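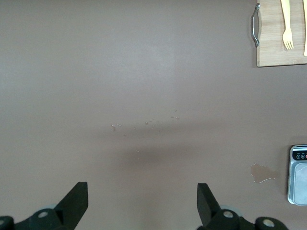 Brown tabletop, gripper at the bottom

Zuvel Community Help > Fuledari > Power Tiers and Scaling

Does Irnix keep the Hollow Form multiplier after the seal breaks?

Asked 4 Jul 2025

The profile lists base Irnix at 1000 and Hollow Form as a 63x multiplier. In chapter 52 the seal breaks and the form's name is dropped from the status panel, but the aura is still drawn. The Sakalauskas fight comes right after. Should that fight be scaled from base or from the multiplied value? The page uses both in different sections.

3 answers

Answer 1 (accepted)
Base. The multiplier is tied to the seal, and the status panel is the primary source under the wiki's scaling rules. Aura art is secondary — it also appears in the prologue, before the form exists. The durability section was written before chapter 52 and needs an edit. Speed is unaffected, as Hollow Form never modified it.

Answer 2
Disagree in part. The guidebook says the form "fades", and gives no point at which it ends. I would list the Sakalauskas fight as "at least base, possibly higher" and put the reasoning in a note. Check the April revision of the guidebook. The older printing leaves that line out.

Answer 3
Irnix at 100 percent beats Sakalauskas either way so it doesnt matter

Comment on Answer 3: The question was about the listed value.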